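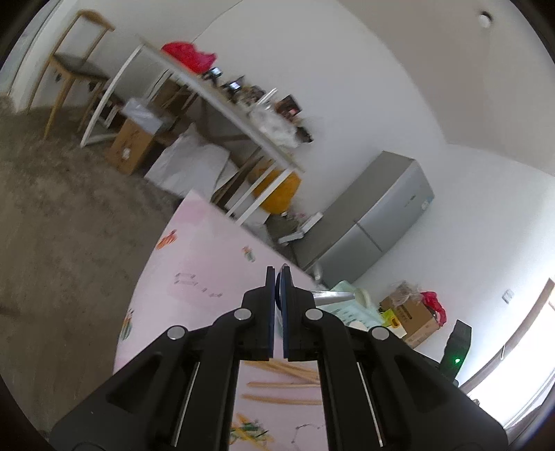
Colton Gagnon's view, passed on while I was still taking my coat off, is that the sourdough starter is fine and I am the problem. He says a starter that doubles in six hours at home will double in six hours here, and that I should stop blaming the building.

Noted. Workshop notebook, May, written at the bench with one floury hand.

Batch 23, then. Same recipe as batch 22 except for the flour, which is the Rirard bread flour again after my brief and expensive affair with the Perron stone-ground. The Perron smelled wonderful and made a loaf you could have propped a door with. I have kept half a sack in case anyone needs a door propped.

Starter fed at 7:10 a.m., equal weights flour and water, in the tall Sirkia jar with the rubber band round it. At 10:00 it had risen a finger's width. At 1:15 p.m. it reached the band, six hours and five minutes, which Colton will be unbearable about. Dropped a spoonful in water and it floated, in a sulky way.

Mixed at 1:30. Went down to 68 percent water from 75. The high number was vanity. Everyone online bakes at 80 and posts the crumb, and I had been pouring puddles onto a tray and calling them rustic. At 68 the dough holds a shape and comes off my hands when asked.

Folds every 35 minutes, four sets. Missed the third one by a good while (phone, my sister, the matter of the garden fence) and couldn't feel any difference, so either timing matters less than the books say or I have no touch. Leaving that open.

The proofing box is still reading low. I put the old Rikis kitchen thermometer in beside the built-in one and they disagree by 3 degrees. I trust the Rikis – it has been dropped more often and complains less. If it's right, every rise time before batch 19 in this book is wrong. I'm not going back to correct them. Put a pencil line down the margin and read them with suspicion.

Shaped at 5:40, into the fridge overnight, seam side up. Baking first thing.

To do: more rice flour for the baskets, a new blade for the lame, and ask Colton what he keeps his kitchen at, without letting him know why.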